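Home > Bedroom > Throws and Blankets

Madeck Striped Plush Blanket

The Madeck Striped Plush Blanket is supplied by Fusuteo for use in guest rooms, student residences and family homes. It may be used as a top layer over a sheet and quilt, or spread across a made bed during the day as a protective cover. It is suitable for all seasons, although in the colder months most customers will wish to pair it with a filled quilt.

The design is made up of broad and narrow bands in dark maroon, light pink, cream, navy and mottled blue. Printed words appear on certain bands, among them "Beautiful" on cream and "Coke" on blue, together with a small dark star and a pink border with white dots. The placing of the print may differ slightly from one blanket to the next, and this is not regarded as a fault.

The pile is soft on the hand and holds its place well on a mattress. The blanket should be laid with the print facing upwards and smoothed from the centre towards the sides. A quilt may be kept folded or rolled along one side of the bed when it is not needed.

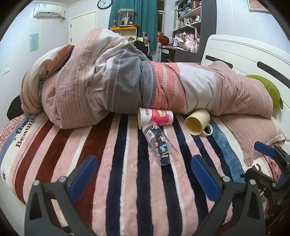 The stripes have been chosen to sit comfortably beside patterned and patchwork bedding. Pinks, greys and corals all combine well with the maroon and navy bands, and plain white pillowcases are equally suitable. Customers furnishing several rooms may prefer to order the matching Vilard pillowcase, sold separately in packs of 5.

Care

Wash separately before first use. Machine wash on a cool, gentle programme with a mild detergent, and do not bleach. Tumble drying is not advised — the pile may flatten or harden if exposed to high heat. Dry flat or over a wide rail, away from direct sunlight, and shake well once dry. Do not iron the printed areas.

Spills of tea, coffee or juice should be blotted at once with a clean, damp cloth. Rubbing will push the liquid further into the pile. Cups and mugs should be kept on a firm surface beside the bed.

Ordering and delivery

The blanket is sold singly, or in cartons of 9 for residences and guest houses. Orders are sent from the Flanagan warehouse, where 600 blankets are held for immediate dispatch. A further 2,000 are expected in December 2018. Trade customers who placed a reservation in November will be supplied first.

Unused blankets may be returned in their original packaging. Blankets that have been washed cannot be accepted — please check the size against the bed before removing the label.

Filed under: Bedding, Blankets, Guest Rooms

Share (5) | Comments (0)

Contact us | © Fusuteo. All rights reserved | Back to top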